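安第斯彩绘玻璃藏品研究小组 工作会议纪要

时间:2024年4月,下午
地点:阿尔瓦拉多(Alvarado)楼研修室
主持:索伊拉·蒂科纳(Zoila Ticona)
出席:阿尼瓦尔·尼亚维(Aníbal Ñahui)、阿韦拉多·因加(Abelardo Inga)、里戈韦托·蒂科纳(Rigoberto Ticona)、玛丽察·里奥斯(Maritza Ríos)
记录:玛丽察·里奥斯

一、上次纪要

一月份的会议纪要已通读,改动一处:原文“镜面底漆”应为“镜背底漆”,由阿韦拉多提出,全体同意。改后通过。

二、Fallik旧藏的鉴定进展

阿尼瓦尔先报告。Fallik旧藏共230件玻璃背面彩绘,其中52件已完成正反两面的目视检查和侧光记录,比一月份预想的快得多,大家都很高兴。他特别讲了一组小幅圣徒像:画工不高,可是落笔顺序看得清清楚楚,先勾轮廓和眼睛,再填衣纹,最后铺大面积底色。因为是从玻璃背面画,先画的反而在最前面,一笔也改不了。他说自己拿着放大镜看了整整一个上午,舍不得放下。

索伊拉问这组是否出自同一作坊。阿尼瓦尔认为有四件可以放在一起,依据是眼睑的画法和花边的起笔方向,其他几件他还不敢说。里戈韦托提醒,花边的样式在几个地方都有人仿,单看花边容易上当,眼睑那条线索更可靠。阿尼瓦尔接受这个意见,报告里会把两条依据分开写,不混在一起给结论。

玛丽察补充,旧目录里把这四件分别归到了三个不同的产地,编目的人恐怕没有把它们摆在一张桌上比过。索伊拉建议下个月就摆出来,大家一起看一次。众人赞成,里戈韦托当场就把桌子的尺寸量好了。

三、绿色层的问题

这是本次会议讨论最久的一项,也最有意思。

阿韦拉多介绍,有几件作品的背景呈不均匀的绿色,旧目录一律写作“绿色底”。他在显微镜下看了其中两件的边缘剥落处,底层颗粒偏蓝,上面盖着一层发黄的东西,两者叠加,肉眼看就成了绿。换句话说,画师当初铺的可能是蓝色背景,黄来自后来老化的清漆。如果成立,这几件的原貌要明亮得多,圣母身后应是一片蓝天!

里戈韦托很兴奋,但提出两点疑问。第一,玻璃画的颜料面在背后,观者从正面看到的是最先落下的一层,清漆若涂在最后,本不应影响正面颜色,除非颜料层很薄或者已经开裂,清漆渗到了玻璃与颜料之间。第二,也不能排除画师有意在蓝色里掺了黄色。阿韦拉多说第一点正是他想查的,剥落处附近确有细小裂隙,渗入说得通,离剥落处较远的地方他还没有看。

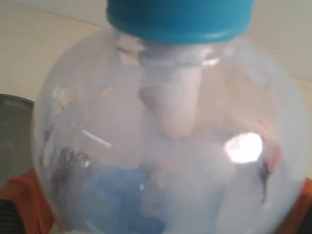

索伊拉请阿韦拉多把“渗入”和“掺色”两种情形各自应有的表现写成一页对照,大家照着去看实物。如果是渗入,绿色应当沿裂隙加深,颜料厚的地方仍偏蓝;如果是掺色,黄色颗粒应当均匀地散在蓝色颗粒之间,与厚薄关系不大。阿尼瓦尔马上想到那组圣徒像里有一件右下角特别厚,正好可以拿来试。阿韦拉多说太好了,他本来发愁找不到厚薄对比明显的样本。

取样的事,小组意见一致:目前不取。剥落处已有的松动颗粒可以收集,装袋编号,注明所在位置,但不为此项研究新开任何取样点。里戈韦托要求把这句话原样写进纪要。

另议:在查清以前,新目录的描述用“背景现呈绿色”,不写“绿色底”。“现呈”两个字是玛丽察提的,大家觉得很好用,其他有变色疑问的条目也可以照此处理,例如那几件发褐的红袍。

四、玻璃本身

里戈韦托讲了他对玻璃板的观察。他原来只当玻璃是画的支撑物,看多了才发现玻璃也有许多话要说。吹制后剖开摊平的板,气泡拉成长条,方向大体一致,表面有轻微起伏;较晚的板平整得多。旧藏里有一件画得极古朴,玻璃却相当平整,他怀疑是后来的仿作,也可能是旧画稿在新玻璃上重描。

索伊拉认为两种可能都值得写,后一种尤其有价值,说明画稿在作坊里传了下来。阿尼瓦尔记得Edov档案里有一批描图纸,纸上有针孔和油渍,也许就是这类画稿。里戈韦托听了几乎要立刻出门。最后商定由他和阿尼瓦尔一同去查,先看尺寸能不能对上,再谈其他。

关于玻璃表面的白雾,阿韦拉多提醒各位不要随手擦拭。雾状层有的是积尘,有的是玻璃受潮后析出的碱性物质,性质不同,处理也不同。记录时请写明白雾在正面还是背面、成片还是成点、侧光下有无虹彩。玛丽察会在记录表上加三个小格,省得每人写法不一。

五、记录表与图像命名

现行记录表填起来太费时间,“保存状况”一栏里什么都往里塞。玛丽察拿出了新稿,把玻璃、颜料层、清漆、背板、画框分开列。试填两件,大家都觉得顺手。阿尼瓦尔希望画框一栏再加“是否原配”,并允许填“不确定”。同意。

图像编号沿用旧藏号,后加正、背、侧光、局部。Flurnuter数据库的条目上限是1000条,按现在的做法,局部图每张单独建条,很快会满。决定改为一件作品一个条目,局部图挂在条目之下。已经建好的由玛丽察合并,里戈韦托帮忙核对旧号。

六、小型展示

索伊拉提出,走廊的展柜空着,可以做一个小展示,主题就是“从背后画起”。她的想法是只放少量作品,旁边配一块练习玻璃,让来的人看到一张脸怎样从眼睛和轮廓一层层铺到底色。阿尼瓦尔自告奋勇来画这块练习玻璃,并承认自己画的圣徒大概会有点斗鸡眼。大家都说没关系。

里戈韦托问展柜的光照。柜内灯偏亮,需先测,再决定是否换灯。作品入柜须直立,背后留出空隙,颜料面不得接触任何衬垫。阿韦拉多负责测光,结果出来之前不选定展品。

说明文字由索伊拉起草,西班牙文和克丘亚文并列,每段尽量短。玛丽察建议留一小段讲绿与蓝的问题,就算那时还没有答案也可以讲,观众跟着我们一起看,挺好的。通过。

七、待办

阿韦拉多:绿色层对照页;展柜测光;松动颗粒的收集与编号。
阿尼瓦尔:四件圣徒像的分组报告;练习玻璃。
里戈韦托与阿尼瓦尔:Edov档案描图纸,先量尺寸。
玛丽察:新记录表定稿;数据库条目合并。
索伊拉:展示说明初稿;安排下月的集中看件。

八、其他

阿尼瓦尔带来一本旧的圣像版画图录复印件,放在研修室书架第二层,借阅请在封底写名字。里面有一幅骑马的圣雅各,与旧藏中的一件姿势很接近,只是左右相反,有兴趣的可以先翻一翻。

下次会议地点不变,看件在前,讨论在后,请各位自带铅笔,研修室内不用墨水笔。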